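May 15, 2024

# Keep the pieces, skip the set

Toy bricks used to come in a tub. Now most come as a set with one right answer, and when it is finished it goes on a shelf. I think that is a poor trade, and I say so as someone who paid for 13 sets before I changed my mind.

The last one I bought had 373 pieces. My son built it in an afternoon, following the booklet page by page. It sat on his dresser until January, and then I took it apart and put everything in a drawer. He has used that drawer most days.

A plain gray baseplate asks for nothing in particular. It can be a parking lot one day and a farm the next.

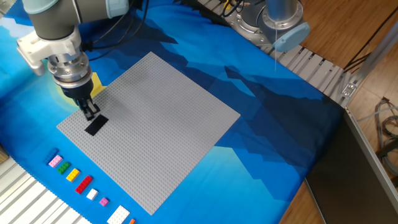

## What the booklet does

I have no quarrel with instructions. Children learn from them, and some kids like nothing better. My complaint is with stores that sell nothing else. At Fita, our nearest toy store, one shelf in seven holds loose bricks. The rest is boxes with a picture of the finished thing on the front.

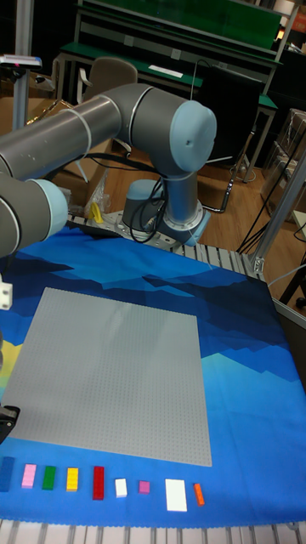

Bhatt wrote to me that I have it backward, and that a child who has never built something hard from a plan has no tricks to use when the plan is gone. That's a fair point. I would still like the plan to come second.

Sets also cost more, and they make a missing piece into a small crisis. In a mixed drawer, a missing piece is never missed. The swap shelf at Sastura lets families trade bricks by the bag, and it holds 4,000 pieces at last count. More towns should have one.
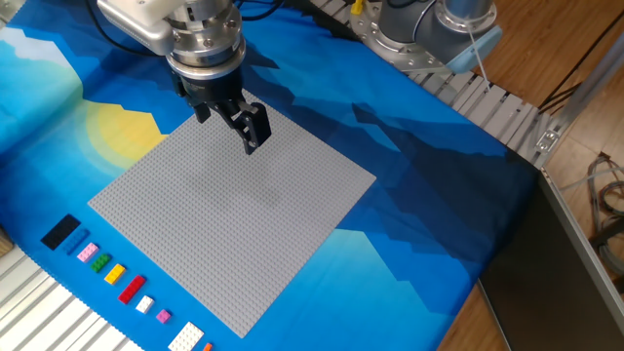

*A gray baseplate, set at an angle.*

If you have finished sets on a shelf, ask your child before you break them up. Mine said no to two of them, and those are still standing.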